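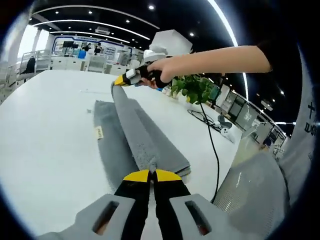
# Hulel hand grippers: a review from the Prergate workshop

I've had a pair of these on the bench for our rug-rolling build, and I like them a lot more than I thought I would! You hold one in each hand, pinch with the yellow tips, and the idea is that our arm will one day copy the moves (one day...). Thick fuzzy pile is no bother at all – the tips bite nicely, though they do tug at the fibres if you get greedy. It's much easier with a friend on the far end of the roll. 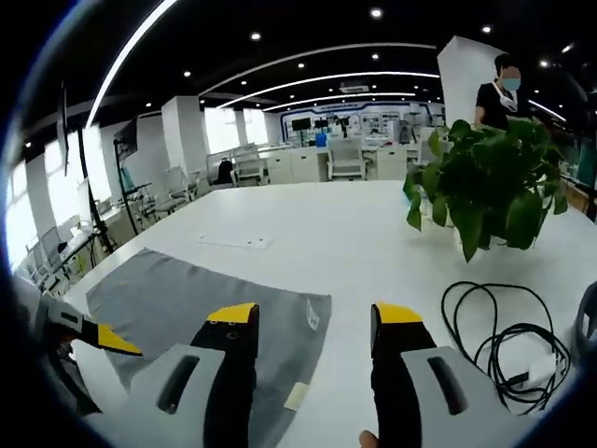
Cludedby Makers' Sheet, no. 29, page 30

Flat cloth is fussier. Come in too steep and you just skate over the top, so keep your wrists low and go for an edge. My hands ached after 30 rolls, and I'd love a softer grip on the housings. I paid 500 for the pair, second-hand, and spare tips come from Dela Peña, who were quick to post.

Would I buy them again? Yes, for cloth and rugs. I haven't tried anything small or slippery yet – screws are next on my list.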